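Help wanted: sorting, tidying and packing at Guthrie

Hello! I'm Ruba Dabbas and I run Guthrie, a small studio in Ovden where we sort and pack craft kits for people who'd like to make things at home but haven't got a cupboard full of bits to start from. I'm looking for 2 part-time packers to start in September, and I'd love them to be the kind of people who can't walk past a muddled drawer.

The job is mostly table work. Stock comes in from our supplier, Tritolska, in big mixed cartons (buttons, ribbon, felt, thread, little brass rings, you name it) and we turn it into kits. We have 388 kits to get out for the first autumn run, and after that it settles into a gentler rhythm, with a bit of a rush again before Christmas. There's also a backlog of 3,000 loose buttons from an old haberdasher's shop that I bought in a weak moment, and I'm afraid those will be coming your way too.

We work at a pale wooden table with mesh baskets on it, one sort of thing to a basket. I'm fussy about the table being cleared between batches, so if a ribbon is still lying there when the thread comes out, I will mention it! The top has picked up a few grey smudges that you can't read anything into, and giving it a good wipe at the end of a shift is part of the job.

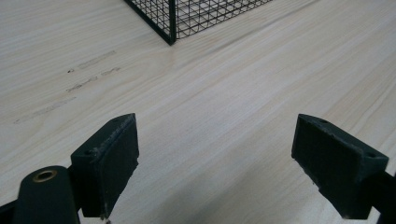

What you'd be doing

Emptying cartons and sorting what's in them by type, then by colour.
Filling kits from a printed list and ticking each line off as you go.
Folding the instruction sheets and closing the boxes.
Labelling parcels and stacking them by the door for the afternoon collection.
Telling me when we're running low on anything, before we've run out of it, please.

What I'm after

You don't need any experience, and I'll sit with you for the first few shifts until the lists make sense. You do need decent eyesight for colours (we have four navy threads and they all matter), and you should be happy doing the same small thing for a good stretch. Chatting is fine, and so is the radio, though Ivo on dispatch has strong views about the station.

Most of it can be done sitting down. The cartons can be heavy, but there's a trolley, and if lifting is a problem for you just say so and we'll split the work up differently.

Hours and pay

Shifts run from 9.30 in the morning until 1.30, and you'd do three or four a week, settled between us a fortnight ahead. School-run arrangements are no trouble. Pay is hourly and I'll put the rate in my first reply to you. You get paid for the trial shift as well, whether or not you decide to stay on.

How to apply

Drop a note through the studio door or use the contact form on this site. A few lines will do, no need for a CV: tell me which mornings you're free and what you last tidied or sorted out. I'll get back to everyone who writes.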